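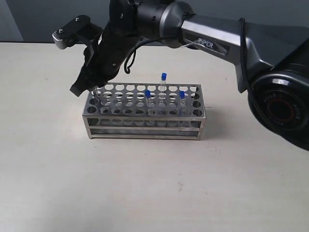 *Stainless rack on the bench, pale top, plain wall.*

Sunday, November 7, 2021

Stainless and small-parts tips, mostly workshop, some kitchen. Typed up fast between jobs, ask if anything is unclear.

## Cleaning stainless

- Warm water, drop of dish soap, soft cloth. Does most of it.
- Wipe WITH the grain. Look for the fine lines, follow them.
- Dry straight away. Water spots are just minerals left behind when the drops dry.
- Spots already there? White vinegar on a cloth, wait a minute, rinse, dry.
- No bleach. No steel wool. Steel wool leaves little bits of iron in the surface and those go brown in a week.
- Brown freckles: baking soda and water, thick like toothpaste. Rub gently. Pierina Marras uses a cork instead of a cloth and I've gone over to that, gets into the corners of wire racks really well.
- Fingerprints: one drop of mineral oil, buff it off until the cloth comes away dry. Not on anything that touches food unless the bottle says food grade.

## Wire racks, dish racks, anything with welded joints

Joints are where the crud sits. Old toothbrush, then a pipe cleaner bent in half for the tight spots. Stand the rack on its end to drain, never flat on a towel all night.

Wobbly rack: put it on a surface you know is flat (a mirror works, so does window glass), find the high corner, press down on the opposite pair. Small pushes. Check, push again. I bent one of mine into a banana by leaning on it once.

Scratching the counter? Dab of clear silicone on each foot, let it cure upside down overnight. Trim with a blade.

## Sorting small stuff

Lena Czerwiński keeps seeds in tubes with corks, spices too. Good system. My notes on it:

- Label the tube AND the cork. Corks wander.
- Pencil on masking tape beats marker. Marker comes off with alcohol, right when you're cleaning.
- Fill to three quarters so you can shake it and see what you've got.
- Tiny screws, watch parts, beads: same thing, but a twist of cotton on top so they don't pour out all at once.
- Silica packet in with the seeds. Not in with the salt, use a few grains of rice for that.

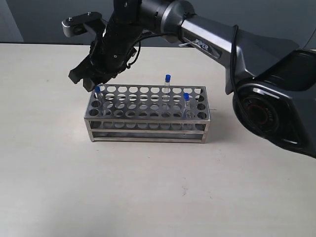
Keep the ones you use every day at the front and whatever's for March sowing at the back. Sounds obvious. I had it backwards for 5 years.

Narrow tubes and bottles are a pain to wash. Spoon of uncooked rice, warm water, bit of soap, thumb over the top, shake hard. Rinse twice. Dry upside down with the neck off the surface so air can get in. If there's a cloudy film left, vinegar overnight.

## Pale worktops

They show everything. Coffee, tea, turmeric, pen.

- Coffee and tea: baking soda paste, 3 minutes, wipe.
- Turmeric: do it now, not tomorrow. Soap first, then set whatever's left in the sun if the piece moves. Fades on it's own.
- Ballpoint: rubbing alcohol on a cotton swab, roll it, don't scrub. Test somewhere hidden first.
- Glue blobs: let them go hard, then an old plastic card held low. Metal scrapers leave gray lines you'll be looking at forever.

Gray lines from pans and racks look like scratches but often it's metal rubbed off onto the top. Try a mild cream cleaner before you panic.

## Odds and ends

Rubbing alcohol at 70 percent for wiping down, that's the usual drugstore bottle. Open a window, keep it off the stove side of the room.

Cloths: one color for metal, one for worktops, one for floors. Elżbieta Kozłowski cuts up old flannel sheets and they're better than any I've bought. No fabric softener in the wash, it leaves a film and then you're smearing that over evrything.

Magnet in a sandwich bag to pick up dropped screws. Turn the bag inside out and they're caught. Won't grab brass, and most stainless barely.

Stuck lid: rubber band around it, twist. Still stuck, hot water on the lid only.

Drawer liners next time, plus the hinge thing Stanisława Wysocka asked for.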